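Seul-gi Shim
Thu 27 June

Okay, long one, get a drink. I've spent most of June comparing two controllers for the same arm in simulation, and I promised a few of you I'd write it up before I forget which config file was which (I have already forgotten once).

The contenders: the Melnyk controller, which we've used forever and which everyone in the group grumbles about, and Dratach, which Nadja Ortner has been gently nudging me toward since spring. Same arm model, same two-finger gripper, same tabletop with household stuff on it. I only swapped what sits between the policy and the joints.

Setup for the people who like setup: 238 episodes for each controller, same seeds, same starting poses. Scenes come out of Jutero, so the rooms and tables change but the object list is fixed for a given seed. I let each episode run 2,000 steps before calling time on it.

First thing I noticed, before any numbers – Dratach is so much calmer on the way down! Melnyk has this little shiver when the fingers get near the table, and I'd gotten so used to it that I thought it was the gripper model. I even wrote to Byung-chul Oh a while back to complain about his finger joints. Sorry, Byung-chul. Your fingers were fine.

Bowls, though. Bowls are where I lost a whole weekend. You want one finger inside the rim and one outside, and with a wide shallow bowl the sloping side pushes back on the outer finger as it comes down. Melnyk is stiff enough to shove through and take the rim anyway. Dratach with the default settings gives way, politely, and then closes on nothing.

Successful rim grasps: Melnyk 147 out of 238. I'm not posting the Dratach number yet, as half of those runs used default stiffness and I don't think it's fair to it. Raising the vertical stiffness and leaving the sideways directions soft helped a lot in the small batch I tried last night.

Small flat things are a different story. Scissors lying flat on the table, something little right beside them, hardly any room for a finger – I'd take Dratach every time for that. It can touch the tabletop and slide along it without the contact solver throwing a fit. With Melnyk I had to add a clearance of 2 mm, and then it just closed over the top of the handles.

Ye-ji Ji asked if any of this will carry over to the real arm at Flutidport. I don't know yet! Friction on the fingertips is the part I trust least. My plan is to rerun the bowls with the new stiffness, then repeat both sets with friction turned down, and only then book time on the hardware.

Configs go up once I've cleaned out my rude comments. This is the kind of table I've been staring at all month:

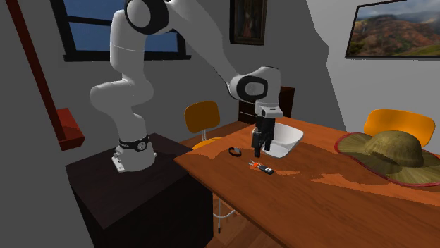
I-seul Baek
Did you keep the damping ratio fixed when you raised the vertical stiffness? I had the same trouble with rims on Dratach and half of it went away once I scaled the damping along with it. Happy to send you my values if you want to try them on the same seeds.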